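Armelle Pruvost has spent 18 years specifying grout, first for swimming pools and later for commercial kitchens. She now runs the materials desk at Ondley, a small consultancy that writes tiling specifications for contractors. Her view is that most floor failures blamed on tile are joint failures.

"The tile is fired clay. It sits there," she said. "The joint is what moves, and it gets the least attention on the drawing."

On a typical kitchen job, she said, the specification gives the tile in full and the grout in a single line, often just a color. Joint width, cure time and the position of movement joints are left to the installer. At Pullimley, a catering site she surveyed last June, 106 of the 283 joints tested had lost material to a depth of 3 mm or more. The worst were in front of the dishwashers, where hot water and alkaline detergent reach the floor every day.

Her usual recommendation there is epoxy grout. It costs more, sets faster and is harder to clean off the tile face. Tariq Butt, who installs floors for Lobo and has worked from several of her specifications, accepts the choice but not always the schedule.

"On paper you get 35 minutes of working time," Butt said. "In a warm room you get less. If the crew mixes full units, the last third goes in stiff and the joint isn't filled to the bottom."

Pruvost agrees, and her newer documents call for half units above 24°C. They also ask for a trial panel, which contractors tend to price out. She keeps putting it back in.

Movement joints are the other recurring argument. Clients dislike the look of sealant in a tiled floor and ask for fewer lines. She allows wider spacing only where the slab is more than a year old and a moisture reading is on record.

"Sealant is a maintenance item," she said. "It has to be inspected and replaced. I write that in the handover notes, and then I find the original bead still in place long after it has let go of the tile edge."

Butt said he now photographs each movement joint before handing over a floor — mainly to settle later disputes over whether it was cut to full depth. Pruvost has asked for the same records on the Vorkari job, filed by room and keyed to the joint layout drawing.

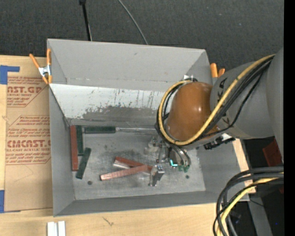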